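Bidlow Woven House Slippers: Long-Term Review

December 29, 2023
By Apolinar Olvera

Price paid: $99 for two pairs
Color: beige
Bought from: Gisar, online

I work from home on tile floors, and I go through slippers faster than I go through shoes. My last pair were Reriks with a fleece lining. They were fine in winter and far too warm the rest of the year, so I wanted something lighter that I could leave on all day. 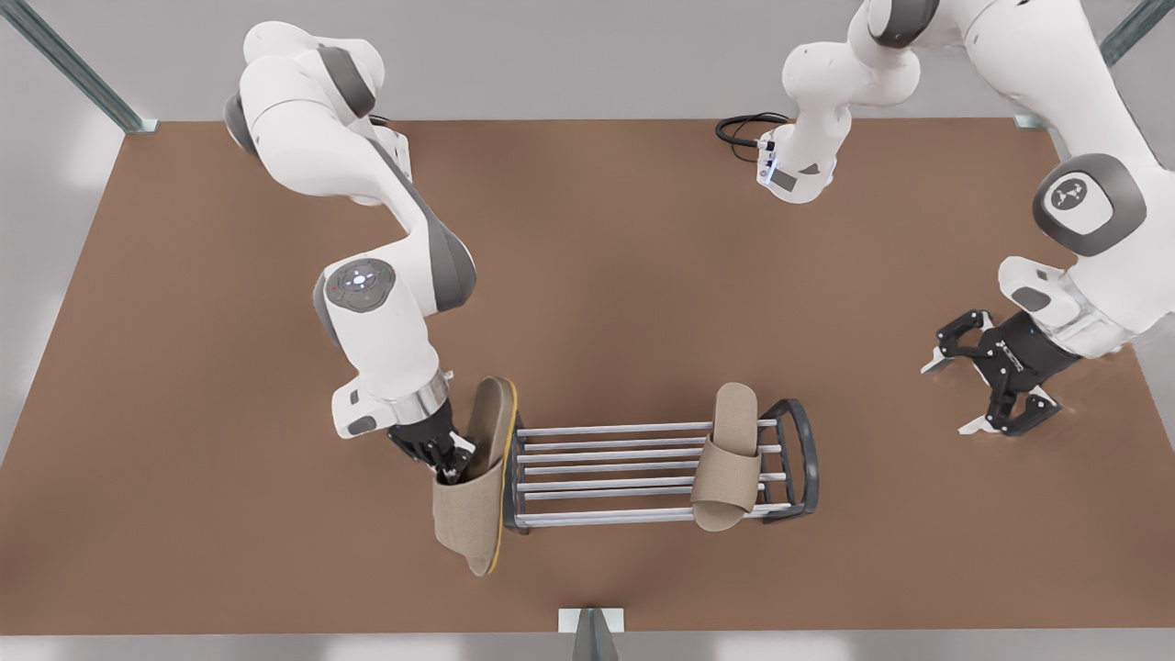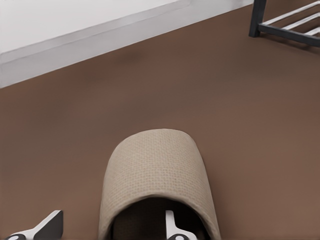 The Bidlows come in whole sizes only. I wear a 10 1/2 in most shoes and the chart says to go up, so I ordered the 11. That was a mistake. They were long enough that my foot slid forward on stairs, and I exchanged them for the 10. Gisar took them back without an argument, but I had to pay return postage, and the new ones took most of October to show up. If you are between sizes and have a normal or narrow foot, I would go down. My brother has wide feet and ordered his true size, and he says they were tight across the top for the first week and have been all right after that.

Comfort

The footbed is firm foam with a thin cloth cover. It feels hard when you first step in, and I nearly sent them back a second time. I gave it a few days and got used to it. I now prefer it to the Reriks, which were soft for a month and then packed down flat under the heel. The Bidlow foam has kept its shape so far. There is a slight raised area under the arch. It is low, and anyone who needs real arch support will want to put an insert in or buy something else. A thin insert fits in the 10. A thick one lifts the heel too high.

The woven fabric lets air through, and my feet stay dry at my desk in a way they did not with fleece. The other side of this is that they are not warm. On cold mornings I wear wool socks with them, and that makes the fit snug. I would not buy these as winter slippers for a drafty house.

Sole

The sole is thin rubber with a shallow pattern. Grip on dry tile is good. On wet tile it is only fair, and I take care coming out of the laundry room after mopping. On carpet they are quiet. On a wood floor they make a light slapping sound when you walk fast, which my wife noticed before I did.

I take the trash out in them most nights, and the driveway has started to wear the outside edge of both heels. The label says indoor use, so I can't hold that against them. If you want one pair for the house and the yard, the Villaseñor clogs have a much thicker sole and you can hose them off. They are also heavier, and I found them clumsy indoors.

Cleaning

Bidlow says to spot clean with mild soap and let them air dry. Coffee came out of mine with dish soap and an old toothbrush. Cooking oil did not come out all the way. It left a faint mark that I can find because I know where it is. Dust and crumbs settle into the weave, and I go over them with a vacuum brush every couple of weeks. I have not tried a washing machine. Several buyers on the Gisar page say they did and that the footbed cover came loose, so I plan to leave that alone. The page had 1,989 ratings when I ordered, and the complaints I read were mainly on sizing.

The stitching has held. One pair had a loose thread inside the left slipper when it arrived, which I trimmed. I switch between the two pairs during the week, so each one has had about half the wear it would get from someone who owned a single pair. Keep that in mind when I say they are holding up.

Packaging was a plain box with the slippers in paper. The soles had a rubber smell that was gone after a night in the garage.

What I'd change

Half sizes would fix my biggest complaint. I would also like a darker color, as beige shows everything – the men's version came only in beige when I bought it. A slightly thicker sole would help too.

I would buy them again at the two-pair price. A single pair costs more than half of that, and at the single price I would probably wait for a sale.

Rating: 4 out of 5

Related reviews
Rerik Fleece-Lined Slippers
Villaseñor Garden Clogs, Second Year
Cork Insoles for Flat Shoes
Boot Trays for a Small Entryway
Wool Socks That Survive the Dryer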